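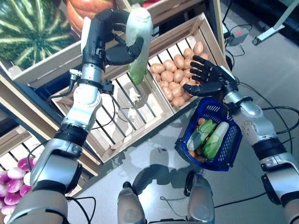 How many items does a team have to place in the basket for a run to count?
At least six of the seven on the order sheet, with nothing dropped on the floor. A run with six is scored as partial and a run with seven as full.

Unit 4 handout: The grocery task
Robotics Workshop, Utdale
Instructors: Filipa Coelho and Tomás Neves
Revised 3/24/23

What this unit covers

By now every team has done the single-arm exercises with blocks and cups. Unit 4 uses both arms at once. One hand carries a shopping basket and the other picks produce out of crates. The hard part is that the two jobs get in each other's way. When the basket swings, the body shifts a little, and the picking hand ends up somewhere you did not plan for.

We use real vegetables. Foam ones all weigh the same and never roll, and teams that practiced on them last July had to redo most of their grasps.

Grasp notes

Napa cabbage. Close the fingers slowly around the body. The outer leaves give before the core does, so the finger current rises in two steps. Wait for the second step before you lift. If you lift on the first one you will be holding leaves.

Potatoes. They are piled, and taking one moves the others. Take a new camera reading after every pick. Do not reuse the old position list.

Turnips. Smooth and round. Come in from above with the thumb opposite the middle finger. A side approach pushes the turnip into its neighbors.

Watermelon and pumpkin. Not on any order sheet in this unit. They are there as obstacles and your planner has to go around them. Please do not try to lift them with one hand.

The basket

Hold it by the handle with all five fingers. Set the grip force once, at the start, and leave it alone. Team Jurkier raised theirs every time an item went in and the hand overheated before the order was finished.

Tall or long items go in first, at the low end of the basket. Cabbage goes in near the end so it does not get crushed. Release height should be just above whatever is already inside - dropping from the rim bruises the produce and can knock things out.

Logging

Each run gets one log file. Write down the team, the order sheet, the time for each pick, and what went wrong. "Failed" is not enough. "Thumb slipped on turnip during lift" is enough.

The class has 183 logged runs so far, of which 128 were full or partial. Most of the rest ended during the handover from crate to basket, so spend your practice time there. Team Zistden has offered to share its handover code. You may read it, but what you turn in must be your own.

Floor rules

Keep feet and bags away from the cables. One person stays at the stop switch for the whole run and does nothing else. Crates stay where they are between runs, even when empty, so that every team works with the same layout.

To turn in

1. Log files for your best three runs
2. One page on a grasp you changed and why
3. Your planner settings, printed

Reading for next time: Damasceno notes, sections 2 and 3. Skip the part on suction cups.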